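Tuning the scene filter in Grandine so your arm stops fussing

Last month we got as far as having Grandine talk to the arm and move it about safely, and lots of you wrote in to say the next bit is where things go wobbly. So let's put the kettle on and sort out perception, which is the part that decides what is on the table before the planner (we use Cistov for that) is allowed to go anywhere near it.

Start with a properly crowded table. I know it's tempting to begin with one bowl and a banana, but a tidy table will flatter your settings and you'll only have to do it all again. Mix fruit, cups, cutlery and a sponge or two, and leave some things close together.

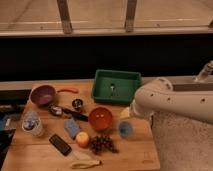 Open the Elham panel and load the fixed camera view. You'll find a slider called merge distance, set to 4 when you install it. Bring it down to 2 and press Refresh. Each item should now get its own outline, though grapes are a law unto themselves and may break up into lots of tiny blobs. If they do, nudge the slider up to 3 and leave it there, which is what I've done for months now.

Next comes the confidence threshold. Mine sits at 76, and I'd suggest you begin there too. Any lower and you'll get ghost objects in the wood grain, which Cistov will then very politely plan a path around.
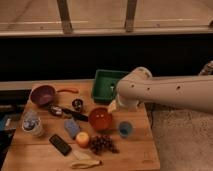 Shiny things need a bit of extra patience. Metal throws back the light and the depth values go all over the place, so tick "fill gaps" for spoons, knives and anything with a glossy rim. Clear plastic is worse still! For that I draw a keep-out box by hand in Elham and let the planner treat the whole lot as solid.

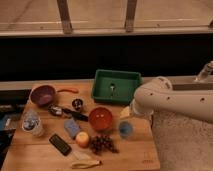
Now mask out the arm itself. Go to Robot, then Self filter, and choose your model from the list. Jog the wrist slowly over the table while you watch the outlines, and if a bit of forearm keeps turning up as an object, add a little padding and try again. Do this in several poses, please, and include a few where the arm reaches right across the view.

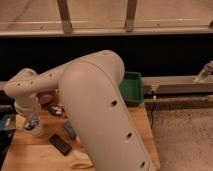 Anything hidden behind a link will drop out of the list, so set "remember objects" to 3 seconds or the planner will happily forget there was ever a bowl there. Save the lot as a profile, restart Grandine and check that the numbers have stuck. If they've gone back to the defaults, you're probably on the old Yalçınkaya plug-in, and you'll need to update that before saving again.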